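Skarcombe Talk > Local History > The Ahmadpour mosaic: clean it or leave it?

stijn_k
Has anyone else read the notice in the library window? The tile mosaic in the old bus station waiting room is getting a full cleaning, with the missing pieces filled in with new tile. Comments close 2025-10-08. The whole notice is 447 words and I still couldn't tell you who is paying.

Mohcine Ashour
The building owner pays half. My aunt taught with Ahmadpour and says he'd have been thrilled that anyone was arguing over it. When it was put up, people complained that it made the place look Portuguese.

zistton_exile
I waited for buses in front of that thing for my entire youth and I thought it was a map. What is it of?

stijn_k
Fishing boats. We're 500 miles from the sea, so your confusion is understandable.

NouhailaA
I'm for the cleaning and against the filling in. Once you put new tile in the gaps, you have a mosaic by Ahmadpour and whoever had the Thursday shift. Fill them with plain mortar in a dark gray and let people see what's lost.

Amr Farouk
Dark gray mortar in a bus station. That should cheer everybody up.

NouhailaA
It's a perfectly normal way to do it, Amr. You don't notice it from across the room. Go for something rough and matte, no pattern.

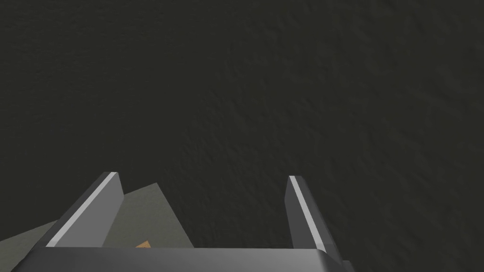
Charcoal, uneven grain, no markings.

Amr Farouk
I've seen livelier parking lots. Look, the man drew boats. If a boat is missing its front half, give it back its front half. There are photos of the wall from the year it opened.

Ehab Fawzy
There are 2 photos, both black and white, and one has a large family standing in front of the boat in question. I scanned them for the history room. Good luck matching the blue.

Amr Farouk
So ask the family.

zistton_exile
Am I allowed to say I'd rather they fixed the roof first? Over two winters I watched a brown stain work its way down toward the left-hand boat. Clean it all you like, it'll be back by December.

Ehab Fawzy
The roof is a separate application. I asked. They gave me a form, and the form was for a dog license.

Mohcine Ashour
Bola had its post office mural repainted in the nineties and now everyone on it has the same nose. I'm with Nouhaila.

stijn_k
I'll write in for mortar and put the roof in my first line. Amr, are you sending yours separately?

Amr Farouk
Already sent. I spelled Ahmadpour wrong, so they'll probably think it's about some other mosaic.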